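Home Newsroom Products Service Contact

Posted in: Service and Maintenance / Robotic Cells

29th April

Cartwright publishes full maintenance schedule for Fumera teardown cell

Cartwright has released the complete set-up and maintenance schedule for its Fumera cell, the single-arm robot station used to take apart retired desktop computers and workstations. The schedule is free to all current owners and replaces the short service card that has shipped with the cell until now.

The new document grew out of a service record kept at the Stoltora depot, where one Fumera cell has been running on office computers sent in for parts recovery. Staff there wrote down every stop, adjustment and part change over 252 shifts. Cartwright's service desk went through the record line by line and used it to set the intervals in the schedule.

Most stops at Stoltora had small causes. Worn finger pads were the most common, followed by grit in the tray locators and by cable ties on the arm working their way toward the wrist joint. Faults in the arm itself were rare. The controller was restarted on several occasions for software updates and did not need any parts.

What the schedule covers

The schedule is split into daily, weekly and yearly work. Daily work takes 20 minutes and is done before the first computer goes in. The operator wipes down the finger pads, blows out the tray locators, checks the air line for leaks and runs the arm through its home position at low speed. Any scraping or ticking noise in that slow run is written in the log and the cell stays off until a trained person has looked at it.

Weekly work starts with the gripper. The housing comes off with four screws and the slide is cleaned and given a thin coat of the grease supplied. Owners are asked not to use spray lubricants on the slide, as these carry dust into the bearing. Cable ties along the arm are checked against the marks on the cover and moved back if they have crept. The last weekly item is the reference check, in which the arm touches a steel pin on the bench and compares the reading with the one stored at set-up.

If the reading has drifted past the limit in the schedule, the cell has to be taught again from the pin. Earlier instructions told owners to call Cartwright at this point. The new schedule gives the full procedure, including the order in which the positions are to be taught, and an operator who has done the one-day course can carry it out on site.

Yearly work is still done by a Cartwright technician. It covers the arm joints, the brake test, the emergency stop circuit and the replacement of the battery that holds the joint positions while the power is off.

Finger pads and trays

Pads are now to be changed in sets. At Stoltora, operators had been changing only the pad that looked worn, which left the two fingers gripping at slightly different heights. Memory modules and small cards then came up crooked and jammed on the way out. After the depot began changing both pads together, the log shows only 2 jams of this kind for the rest of the recording period.

Replacement pads are made by Gusico to the same size and hardness as the originals. They can be ordered through Cartwright under the existing part number. Owners who hold older single pads in stock can use them up, as long as both fingers get pads from the same packet.

The section on trays has been rewritten. Loose parts such as drives and processors are set down in trays beside the computer, and a tray that sits even slightly out of place will throw off each put-down that follows. The locators should be cleaned with a dry brush. Solvent softens the coating and should be kept away from them.

Setting up for a new type of case

Owners asked more questions about new case types than about any other subject, and the schedule gives this a chapter of its own. The case is laid on its side with the cover off and pushed up to the stops. The operator then guides the arm by hand to the corners of the chassis and stores each one. Clearance over the rear rim and the drive cage is tested at low speed with the gripper empty, and only then are the pick positions taught.

Power leads and data cables need attention before the first run. Those that cross the board can catch a finger on the way down, and the schedule asks for them to be moved aside or unplugged by hand. Processor sockets are handled last. The lever and load plate are raised before the processor is lifted, and the empty socket is left open for inspection.
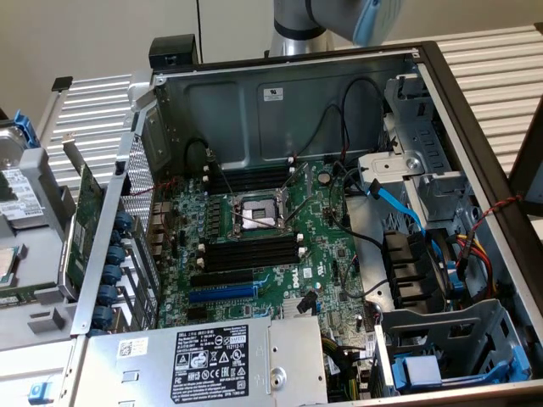
Operators at Stoltora said the clearance test was the step they had been most tempted to skip, and that they would like to see it built into the software so the cell refuses to run a new case type without it. They also asked for the weekly checklist to be printed on a wipe-clean card, saying paper copies at the bench did not last long.

Cartwright has agreed to the card, which will be posted to owners in June. A software lock on the clearance test is being looked at for a later update and no release has been set.

Availability

The schedule can be downloaded now from the owners' section of the Cartwright website. Printed and bound copies can be ordered from the service desk at the cost of postage. It applies to all Fumera cells with the current gripper. Cells with the earlier gripper should stay on the old service card until they have been converted.

The one-day operator course is held at Cartwright's training room and can also be given at the owner's site for groups sharing a cell. Bookings and questions about the schedule should go to the service desk, with the serial number of the cell included.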